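Renthorpe clear-up day back in October

Posted Aug 29, 2025

Renthorpe's autumn clear-up is on again this October, now in its 7th year. Four streets signed up so far, Sosa Row was first in as usual. More than 2,034 bags went out across the town last time - organisers want to beat that.

Small stuff is the focus this year. Scraps of paper, wrappers, bits that get kicked under things and stay there. A dustpan, a brush and a lined bin will do for most of it.

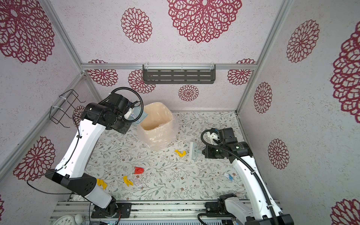
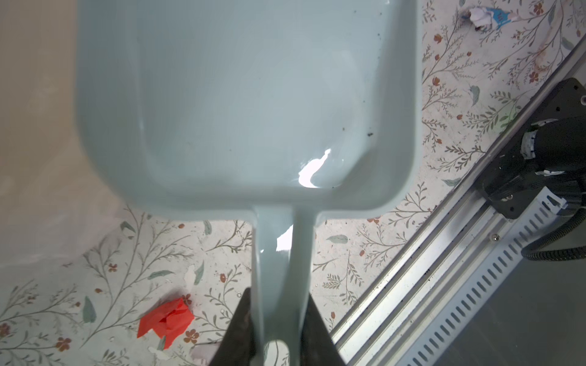
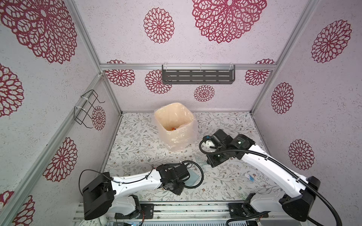
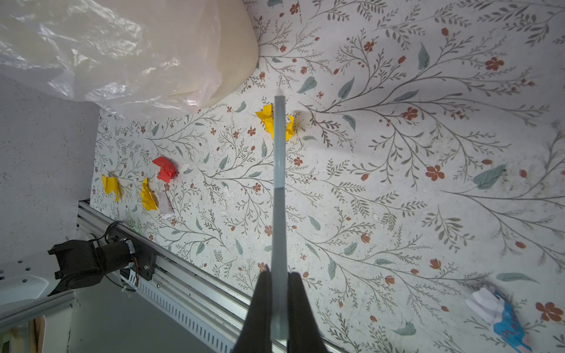
Tidying up on the leafy patterned floor covering. Dustpan in the second picture, crumpled paper and a wrapper in the last.

Bin liners free from the Mallska shop on Mavberg Lane, 42 rolls in stock as of this morning and more on order. One roll per houshold please. Brushes and dustpans can be borrowed, leave a name at the counter and bring them back by the end of the month.

Clean dry paper goes in the blue sacks, wrappers and anything sticky in the ordinary bin. Gloves - bring your own, the shop has run out of small sizes.

Collection is from the kerb, bags out before 7 in the morning. Anything left later wont be taken until the next round. Flats at the top end use the yard gate as before.

New streets can still join. Forms at the shop or the library desk, date for October to be confirmed.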